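Moved to Ilaswood in April and got rid of the car a month later. A few people asked how the bus is working out, so I'm putting it in one thread. 1/9

2/9
The route I use is the 15. It runs from the Filtness end of town, past the hospital, and ends at the rail station. First bus is 5:40 a.m. Last one back leaves the station at 10:50 p.m. If you miss that you're walking or paying for a ride.

3/9
A monthly pass is $108. I was paying $249 a month on the car loan before gas and insurance, so the math was easy. The pass also covers the Degefa shuttle, which I didn't know until my second month. It isn't on the fare page. It's on the back of the card.

4/9
Morning buses are on time. Afternoon buses are not. Between 4 and 6 p.m. I add ten minutes to whatever the sign says. The holdup is the left turn at Serach Avenue, where there's no arrow and the bus sits through two or three lights.
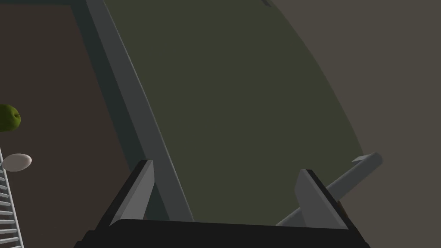
5/9
Groceries. I used to do one big trip. Now I do two small ones, on the way home. A backpack for anything heavy, one tote for bread and eggs. Cat litter gets delivered. I tried carrying it once and the handle tore at the transfer stop.

6/9
Transfers are good for 90 minutes from when you first tap. The clock doesn't restart on the second bus. Two drivers told me it did and the card reader disagreed with both of them.

7/9
Stop 313 has a shelter and a bench. The next stop toward downtown has a pole in the grass. They're a four-minute walk apart, so when it rains I walk back to 313. Watch the curb there, the drain backs up.

8/9
Things I still need a car for: the vet, the dump, and my sister's place, which is 20 miles past the last stop. I rent one every five or six weeks. Reserve early if it's a holiday weekend. I paid double over the Fourth.

9/9
Would I do it again? Yes, in this part of town. If I lived north of the river I'd have kept the car. Service up there is once an hour and stops at 7 p.m.

Adding one since it came up in replies: yes, bikes are allowed. The rack on the front holds two. If it's full you wait for the next bus, they won't let you bring it inside.

One more. The new schedule is posted at the station but the app still has the old one. The 7:12 is now the 7:06. I found out by watching it pull away.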